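The Small Kitchen, Rearranged Again

Gallery: 4 pictures. Filed under Kit, Kitchens Under Pressure

Regular readers will know that I have strong opinions about worktops and a weak record of keeping mine clear. The small kitchen is where both get tested. It has to hold a way of toasting things, a way of drying things, a place for mugs and at least one item that could be mistaken for dinner, and it has to do it without anybody taking a shelf down.

The last round of this went badly. I had bought the Leblanc trolley, three tiers on castors, on the theory that a kitchen which won't fit on the worktop can be made to follow you about. It followed me into the hall and has lived there ever since, holding post. So this time the rule was set in advance: everything stands on the table or it doesn't stand anywhere.

The budget was 200 pounds for the lot, crockery included. I came in under it, mainly by already owning most of the lot, a method I recommend to anyone.

The brown mat is the one thing I would defend in court. Crumbs vanish into it. I am aware that they are still there.

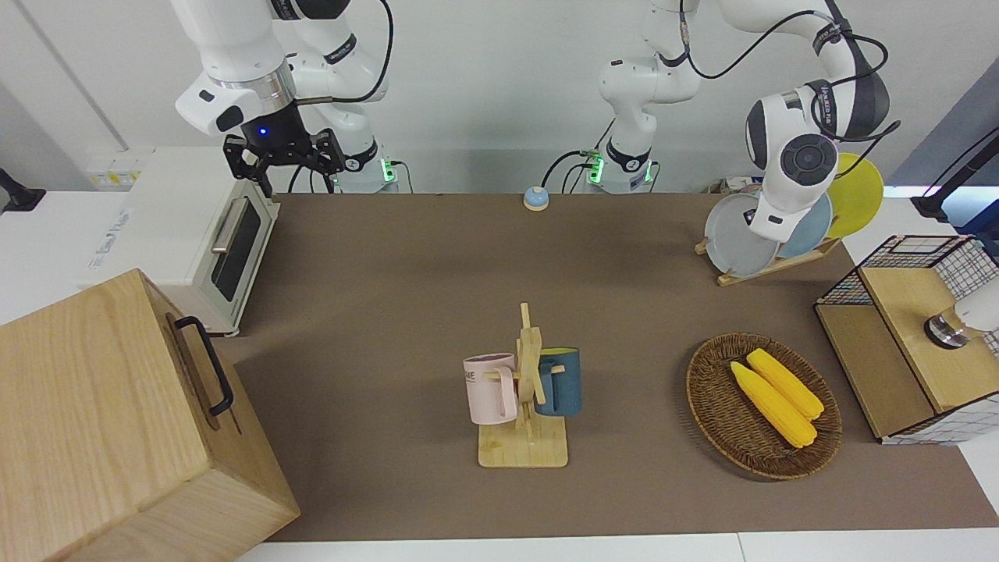
Corn, mugs, plates, toaster oven: most of the food groups.

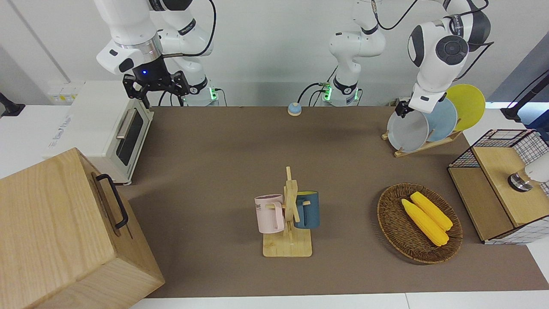

Three plates in the rack, grey to the front, yellow at the back.

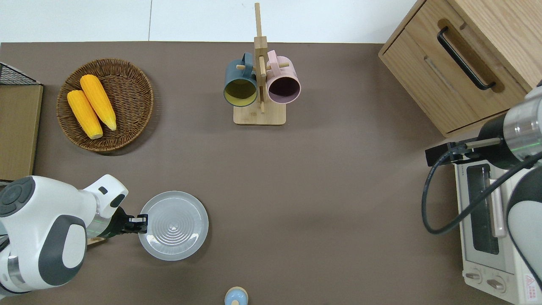
Two ears of corn in the wicker, with the mugs up on their tree.

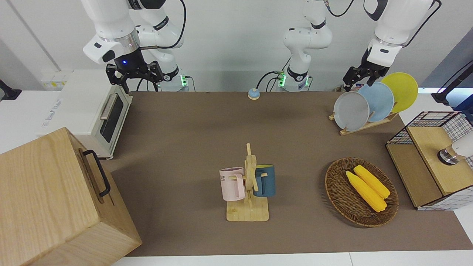 The pink mug on its peg, and the plates standing to attention.

Mug trees divide people. One camp holds that a mug belongs in a cupboard, upside down, in the dark, like a bat. The other camp has run out of cupboard. I moved from the first to the second in August, when the cupboard over the sink was given up to jars, and I have been insufferable on the subject ever since. The argument for the tree is that you can see what you own, which stops you buying more of it. Two mugs is the right number to hang, the slate-blue one with the yellow-green inside and the pale pink one with the mauve, and with colours like those there can be no dispute over whose tea is whose. The argument against is the spare pegs, which look at you. I held out for 8 days before I started browsing. The third mug is now on order from Nosuvari and will no doubt match nothing.

On plates I am less tolerant. A stack is a fine thing until you want the one at the bottom, and the one at the bottom is always the one you want. Standing them upright takes more width and less temper. My old rack was a chrome Stultov, bought in a hurry, which left a small orange stain wherever it was put down and played a note if you touched it. Wood is quieter. It does need wiping underneath, a job I have scheduled for Monday, without saying which.

Baskets I had always filed with scented candles, as something that arrives in a house by way of a relative. I have come round. A bowl asks to be kept tidy, while a basket looks busy from the start, and you can put nearly anything in it and be thought rustic. Mine has done onions, batteries and, for one long weekend, the instructions for everything else.

The toaster oven remains the problem, as toaster ovens do. It wants the best spot, near the socket, with air round it, and it gets its way. I have tried it in corners, at angles and once on top of the fridge, where it toasted at head height and frightened visitors. It has a good wide door handle and that is most of what I ask of it. Cheese on toast is a door-opening sport.

Still on the list:

A bread bin. The Trevia one I liked is 287 mm deep, and I have measured the space left over with great care and some wishful thinking.

Something for wooden spoons that isn't a jug.

A decision about the 500 g bag of lentils, now in its third kitchen layout and no nearer being eaten.

Comments are open until the weekend. Please don't write in about the trolley. It is very good with post.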